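Last updated: Monday, August 14, 2023

Lecture 7: Used clothes before and after the factory

Reading for this lecture is the Rerkcombe inventory and the short piece on sorting in the course pack. Bring both. The inventory is printed without modern spelling, and the seminar goes badly if people are seeing it for the first time in the room.

1. Why clothes were worth so much

For most of the period we have covered so far, cloth was expensive and labour was cheap. A length of decent wool might cost a labourer many weeks' wages. Making it up into a coat cost far less than the cloth itself. It follows that a worn coat still held a good part of its value, and people treated it as something close to money. Clothes were pawned, stolen, left in wills, given as part of a servant's wages and sold on.

The Rerkcombe inventory was drawn up in 1651 after the death of a dealer in the town. It has 157 entries, and most of them are clothes. Few are described as new. Look at the words the appraisers use instead: "old", "much worn", "turned", "the better sort". These are grades. The appraisers expected whoever read the list to know what each was worth. "Turned" means the garment had been unpicked and sewn again with the inside of the cloth facing out, so that the less faded side showed.

Note also how colour is recorded. Only the brighter pieces get a colour at all. Greys and browns are mostly passed over, perhaps because they were so common.
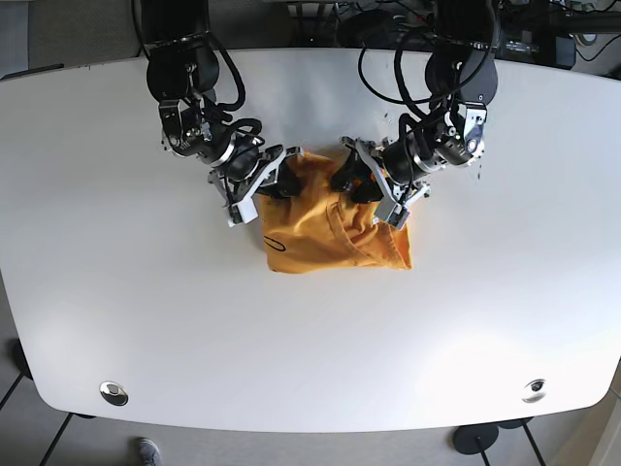 Gwawr Price wrote in the margin of last year's notes that the colours may have been put down to tell one petticoat from another, and may have nothing to do with price. It is a fair point. Where the list has several garments of one kind, a colour is nearly always given. Where there is only one, it often isn't. We can test this in the seminar by going down the list and marking every repeated item.

2. Dealers

Three kinds of seller turn up in the records. The first kept a shop and might also sell new cloth. The second had a stall or a pitch at the market. The third walked from door to door, buying and swapping. Women were active in all three, though they are harder to find because the shop was often listed under a husband's name. The Rerkcombe dealer's widow carried on the business, and we know it only from a quarrel over rent.

Dealers also mended, cleaned and altered. Do not think of them as middlemen only. A gown bought in poor state might be cut down for a child, and the scraps kept for patches. Linen too worn to wear went for paper. Wool rags had fewer uses until machines for pulling them apart came in during the nineteenth century.

3. Sorting

Once cheap factory cloth arrived, the sums changed. A single garment was worth less, so the trade had to handle many more of them. Sorting became a job in itself. The Gethin sorting rooms, covered in the second reading, divided stock by fibre first, then by kind of garment, then by condition. A modern firm such as Fludis works in much the same order, with one extra step at the start to take out anything damp.

Sorting is skilled work. A practised hand can tell wool from a wool mix by touch, and faults such as thin elbows or a strained seam only show when the cloth is opened out and held up.
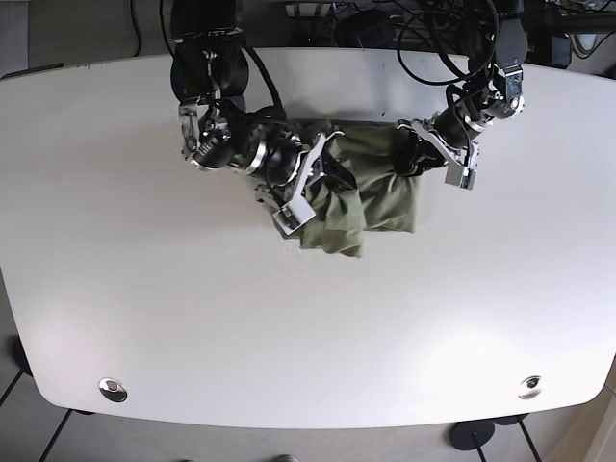 One student asked last October whether calling it skilled was just a way of being polite about badly paid work. The two things are not in conflict. Plenty of skilled work has been badly paid, and much of it was done by women. The Gethin wage book shows a sorter taking three years to reach full rate, and full rate was still below that of a weaver. Think about who gets to decide what counts as a skill.

4. Where it goes now

Most used clothing collected today is not resold in the town where it was given. The best is picked out for local shops. A larger part is baled and exported. The rest is cut for wiping cloths or shredded for filling. The Gonico case study follows one bale through these stages.

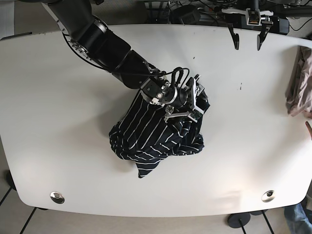 Shirts are a useful test of the system. They are made in large numbers, they wear at the collar and cuffs long before the body goes, and the cloth is thin. In the older trade a collar would be turned or replaced. Today the cost of that repair is usually more than a buyer will pay for the mended shirt, so it goes for rag with most of its cloth still sound.

For the seminar

Choose 10 entries from the inventory and put them in order of value before looking at the prices. Write down which words you relied on. Then read the Gonico study up to the end of the second section.

Essay titles are in the module guide.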